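Software Engineer, Manipulation Planning and Control
Leltico – Rimow software group – full-time, on site 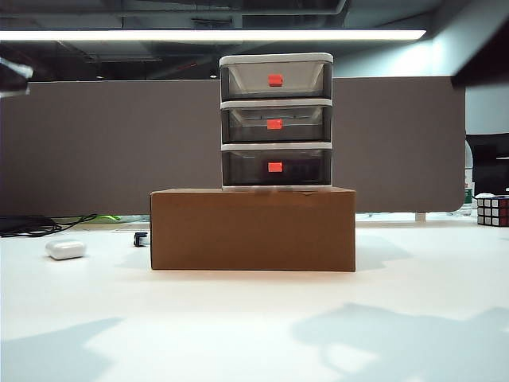 Three-drawer unit on a cardboard box, one of the layouts used in the drawer tasks.

Leltico writes software for fixed-base and mobile arms that handle ordinary household and office objects. The Rimow group is responsible for everything between the camera drivers and the joint controllers: state estimation, motion planning, contact control, and the tools used to record and replay trials. We are hiring one engineer to work mainly on planning and control for articulated objects such as drawers, hinged lids and cupboard doors.

Background

Our current planner, Ceno, treats a drawer as a single prismatic joint with a known axis. The axis comes from a perception module that fits a front plane and a handle centre. This works when the furniture is heavy or fixed. It works poorly when the unit is light and sits on something that can slide or compress, as the pull force then moves the whole stack and the estimated axis is wrong within the first few centimetres of travel. Tinted and translucent drawer fronts add a second problem – depth returns on them are sparse, and the plane fit tends to lock on to the surrounding plastic instead of the drawer face.

The regression set holds 3450 recorded trials. Of these, 1487 involve a drawer or sliding tray, and most of the open faults are in that portion. The first year of this position will be spent there.

What you will do

Extend Ceno so that the base of an articulated object is part of the estimated state, with its own uncertainty.
Write and tune an impedance controller that limits pull force and stops when the base begins to move.
Replace the plane fit with a method that tolerates missing depth. The choice of method is open.
Maintain Zulu, our replay and labelling tool. Zulu is a C++ core with a Python front end, and its file format needs a version field and a migration path.
Review merge requests from the other engineers in the group and write the design notes that go with your own.
Run trials on the arm yourself. Expect to spend one day in four at the bench.

What we need from you

A degree in engineering, computer science, mathematics or physics, or equivalent work experience.
Solid modern C++ and working Python. You should be comfortable reading a core dump.
Practical experience with at least one of the following: trajectory optimization, sampling-based planning, force or impedance control, state estimation from RGB-D data.
Rigid body kinematics to the level where you can derive a Jacobian and find the sign error in somebody else's.
Clear written English. Design decisions are made on paper before they are made in code.

Useful but not required

Real-time Linux, including measuring and fixing jitter in a control loop.
Factor graphs or particle filters applied to contact.
Work on calibration, in particular hand-eye calibration and its drift over time.
Experience with continuous integration that includes hardware.

How the group works

The group has 4 engineers at present. There is one shared code base, a nightly simulation run of 900 scenarios, and a smaller hardware run that starts at 6 p.m. and is read the following morning. A change to planning or control is merged once both runs have been compared against the previous build and the differences have been explained in the merge request. Unexplained improvements are treated the same way as unexplained failures.

Core hours are 10 a.m. to 3 p.m. The rest of the day is yours to arrange. Two days a week can be worked from home once you have finished the safety training and the first code module. Travel is rare.

The position is permanent, with a six-month probation period. Extended health and dental coverage begins on the first day. The salary band is sent to every applicant with the acknowledgement of their application.

How to apply

Send a résumé and a cover letter of no more than one page to Myung-ja Joo, who leads the group. Please include a link to code you have written, or a short technical description of a system you built if the code cannot be shared. Transcripts and reference letters are not needed at this stage.

The process has a half-hour call, a take-home exercise on a recorded trial from the drawer set, and a half-day visit that includes time at the bench. The exercise should take one evening and is paid. Applications are read as they arrive and the posting closes at the end of March. The preferred start is within three months of an offer, but later dates can be discussed.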